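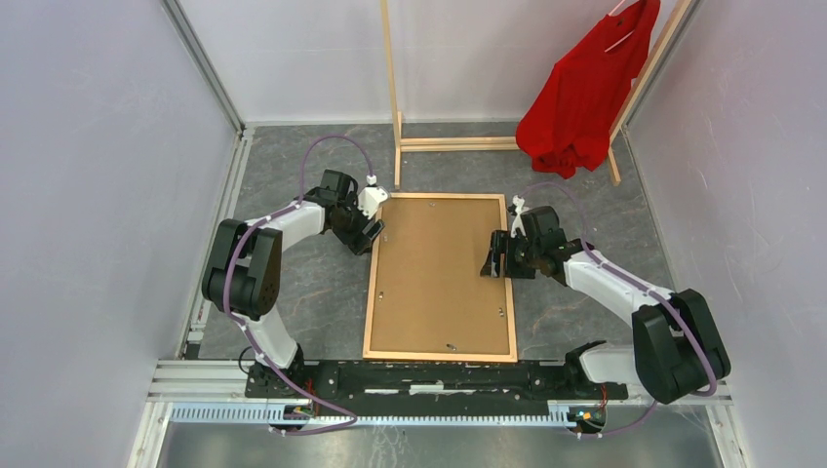 Abb. 1: Arbeitszelle mit beiden Armen am Bilderrahmen, Rückseite nach oben.

Zwischenbericht zum Vorhaben Milteo
Einrichtung und Instandhaltung der zweiarmigen Zelle
An: Seija Jääskeläinen, Fevodton
Von: Ngân Ngô
Stand: 22.07.2023

1. Stand der Arbeiten

Die Zelle ist seit dem letzten Bericht wieder im regelmäßigen Betrieb. Beide Arme sind auf der gemeinsamen Montageplatte an der Vorderseite befestigt und neu ausgerichtet. Im Bewilligungsschreiben wurden für diesen Abschnitt drei Arbeiten genannt: die Neuverlegung der Kabel, die Kalibrierung der Greifer und eine schriftliche Wartungsanleitung. Die ersten zwei sind abgeschlossen. Die Anleitung liegt als Entwurf vor, es fehlt noch das Kapitel über den Austausch der Gelenke.

Die Ausfallzeit betrug in diesem Abschnitt 40 Stunden. Geplant waren weniger. Der größte Teil davon ist durch einen einzigen Fehler am rechten Arm entstanden, der im Abschnitt 3 beschrieben wird.

2. Kabelführung

Im vorigen Bericht habe ich erwähnt, dass das Kabel am linken Arm bei gestreckter Haltung zu kurz war. Mikkel Eyvindsson hat deshalb die Führung an beiden Armen geändert. Das violette Kabel läuft jetzt außen an den weißen Gliedern entlang und bildet über dem Greifer eine lockere Schlaufe, damit das letzte Gelenk sich frei drehen kann. Am linken Arm wird es von kleinen weißen Clips gehalten. Diese Clips haben wir selbst gedruckt, zuerst in einer Form, die sich bei schneller Bewegung geöffnet hat. Die zweite Form hat eine längere Lippe und hält seitdem.

Für die Schlaufe gilt eine einfache Regel, die auch in der Anleitung steht: In der Grundstellung muss sie sich mit zwei Fingern noch leicht anheben lassen. Ist sie straff, wird der unterste Clip gelöst und das Kabel nachgezogen. Ist sie so groß, dass sie vor die Backen des Greifers fallen kann, muss sie verkürzt werden. Diese Kontrolle wird vor jedem Arbeitstag gemacht und dauert 5 Minuten für beide Seiten.

Die geschlitzte Kabelrinne vor der Montageplatte war schon im ursprünglichen Entwurf vorgesehen und hat sich bewährt. Man kann eine Leitung herausnehmen, ohne die benachbarten zu bewegen. Die kleinen Platinen neben den Sockeln sind dagegen noch ohne Gehäuse montiert. Ich halte das für eine Schwachstelle, besonders wegen der Steckverbindungen, und habe im Abschnitt 5 einen Vorschlag dazu gemacht.

3. Störung am rechten Arm

Der rechte Arm hat mehrmals während der Bewegung angehalten und den Fehler „Kommunikation unterbrochen“ gemeldet. Wir haben zuerst das Netzteil verdächtigt und es ausgetauscht, leider ohne Wirkung. Danach hat Sang Đồng die Fehlermeldungen mit den Gelenkstellungen verglichen. Von den 70 gespeicherten Meldungen kamen 67 aus Stellungen, in denen der Unterarm weit nach innen gedreht war. Das hat uns zu dem Stecker am zweiten Gelenk geführt. Ein Kontakt war nicht vollständig eingerastet und hat sich unter Zug gelöst.

Der Stecker wurde ersetzt und mit einer Zugentlastung gesichert. Dieselbe Stelle am linken Arm haben wir vorsorglich geöffnet und in Ordnung gefunden — trotzdem hat auch sie jetzt eine Zugentlastung bekommen. Nach der Reparatur ist die Meldung nicht mehr aufgetreten.

Aus diesem Fall haben wir gelernt, dass die Meldungen immer zusammen mit der Gelenkstellung gespeichert werden sollen. Das war vorher nur zufällig so, wegen einer Einstellung aus der Testphase. Jetzt ist es fest eingestellt.

4. Greifer und Prüfaufgabe

Die Greifer wurden nach der Reparatur neu kalibriert. Als Prüfaufgabe dient der Bilderrahmen, der mit der Rückseite nach oben auf dem Boden der Zelle liegt. Er ist dafür gut geeignet: Die Leiste ist schmal, die Metalllaschen auf der Rückwand sind klein, und beide Arme müssen am selben Gegenstand arbeiten, ohne sich zu behindern. Wenn die Nullstellung eines Greifers nicht stimmt, merkt man es an der Leiste sofort.

Bei der ersten Kalibrierung haben wir den Nullpunkt mit geschlossenen Backen bestimmt. Dabei wurde die Elastizität der Finger nicht berücksichtigt, und der linke Greifer hat zu tief angesetzt. Nun wird der Nullpunkt mit einem dünnen Abstandsblech zwischen den Backen genommen. Das Verfahren kommt von Ngân Chu aus der Werkstatt Zelgate und ist in der Anleitung Schritt für Schritt beschrieben.

Das Anheben der Leiste gelingt jetzt von beiden Seiten zuverlässig. Mit dem Umbiegen der Laschen bin ich noch nicht zufrieden. Der Greifer rutscht manchmal ab, wenn die Lasche ganz flach an der Rückwand anliegt. Mikkel Eyvindsson möchte eine Fingerspitze mit schmalerer Kante versuchen. Die Zeichnung ist fertig, das Teil noch nicht gedruckt.

5. Offene Punkte und nächste Schritte

Gehäuse für die Platinen: Wir schlagen eine einfache Abdeckung vor, die von oben aufgesteckt wird. Die Kosten können aus dem Posten Kleinmaterial bezahlt werden. Eine Änderung des Budgets ist nicht nötig, ich bitte aber um eine kurze Zustimmung, weil die Abdeckung im Antrag nicht aufgeführt war.

Ersatzteile: Im Lager liegt ein komplettes Gelenk für den Oberarm, jedoch keines für das Handgelenk. Der Lieferant Ông nennt lange Lieferzeiten. Ich möchte deshalb ein Handgelenk schon jetzt bestellen und nicht erst im Januar, wie im Zeitplan steht. Das Geld würde nur früher gebraucht, die Summe bleibt gleich.

Wartungsanleitung: Das fehlende Kapitel schreibt Sang Đồng. Danach soll eine Person, die nicht am Aufbau beteiligt war, die Zelle nur mit Hilfe der Anleitung kalibrieren. Ngân Chu hat sich dazu bereit erklärt.

Verschraubung der Montageplatte: Die Schrauben wurden nach der Ausrichtung mit dem Drehmomentschlüssel nachgezogen und mit einem Farbstrich markiert. Bei der nächsten Wartung prüfen wir, ob die Striche noch übereinstimmen. Das Ergebnis steht dann im folgenden Bericht, zusammen mit der Auswertung der neuen Fingerspitze.

Für Rückfragen zu den Punkten Abdeckung und Ersatzteile bin ich per E-Mail erreichbar. Die Fehlerprotokolle des rechten Arms schicke ich auf Wunsch gern zu.

Ngân Ngô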